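**Skript zur Übung Sportpublizistik, Teil 6: Das Spielerporträt im Baseball**

Stand: 6. Mai 2022

Willkommen zurück! Heute geht es um die Textsorte, auf die ich mich seit Semesterbeginn freue: das Porträt eines Werfers. Im April haben wir Spielberichte geschrieben, da war das Ergebnis der rote Faden. Beim Porträt müsst ihr euch den Faden selbst suchen, und genau das macht so viel Spaß.

## Unser Übungsfall

Wir arbeiten mit Jarmo Saarinen, Starting Pitcher bei Candbridge. Aufgewachsen in Miettinen, mit dem Nachwuchsteam von Brirow groß geworden, erst spät vom Shortstop zum Werfer umgeschult (was für ein Geschenk für jeden Porträttext!). In der vergangenen Saison kam er auf 41 Strikeouts und 2 Shutouts, den zweiten davon zu Hause vor 2.000 Leuten gegen Kadodico.

Lest bitte das Transkript des Interviews noch einmal, bevor ihr weitermacht. Mir gefällt besonders die Stelle, an der er vom ersten Bullpen in Brirow erzählt: »Ich habe den Ball so fest gehalten, dass mir der Unterarm wehtat. Der Coach hat nur gelacht und gesagt, ich soll ihn halten wie ein Ei.« Ein wunderbarer Satz, und er steht im Transkript ganz weit hinten!

## Der Einstieg

Drei Wege, die ihr kennen solltet:

- **Szenisch:** Ihr beginnt mitten in einem Moment, zum Beispiel auf dem Mound im sechsten Inning.
- **Mit Zitat:** Wirkt stark, wenn das Zitat ohne Vorwissen verständlich ist. Das Ei funktioniert, »der Slider kam halt« eher nicht.
- **Chronologisch:** Geburtsort, Verein, Debüt. Solide, aber schnell zäh. Wer so anfängt, sollte spätestens im dritten Satz bei etwas Überraschendem sein.

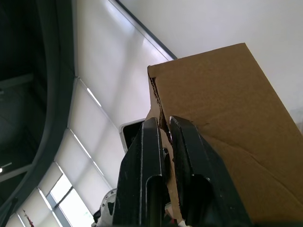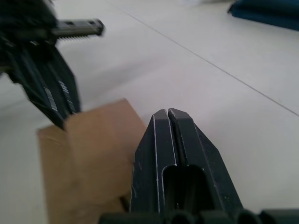 ## Zahlen dosieren

Baseball ist ein Paradies für Statistikfans, ich nehme mich da überhaupt nicht aus! Im Porträt gilt trotzdem: höchstens eine Kennzahl pro Absatz, und jede bekommt einen Bezug. 41 Strikeouts sagen einem Laien wenig. In wie vielen Innings? Wo stand er damit im eigenen Team? ERA und WHIP bitte beim ersten Auftreten kurz auflösen (Earned Run Average; Walks plus Hits pro Inning).

## Familie und Privates

Saarinen spricht im Interview offen über seine Schwester, die ihn früher zum Training gefahren hat. Das dürft ihr verwenden, er hat die Passage freigegeben. Über die Verletzungspause redet er nur in Andeutungen. Hier bitte keine Diagnose erraten, auch nicht zwischen den Zeilen. Wenn ihr eine Lücke habt, schreibt um sie herum oder fragt nach.

## Aufgabe bis zur nächsten Sitzung

1. Schreibt zwei verschiedene Einstiege zu Saarinen, jeweils höchstens 6 Sätze.
2. Markiert jede Tatsachenbehauptung und notiert die Quelle am Rand.
3. Lest beide Fassungen laut vor, am besten jemandem, der noch nie ein Spiel gesehen hat.

Den besseren Einstieg bringt ihr ausgedruckt mit, wir tauschen dann in Paaren. Ich bin sehr gespannt, wer sich an den Wechsel vom Shortstop auf den Mound traut!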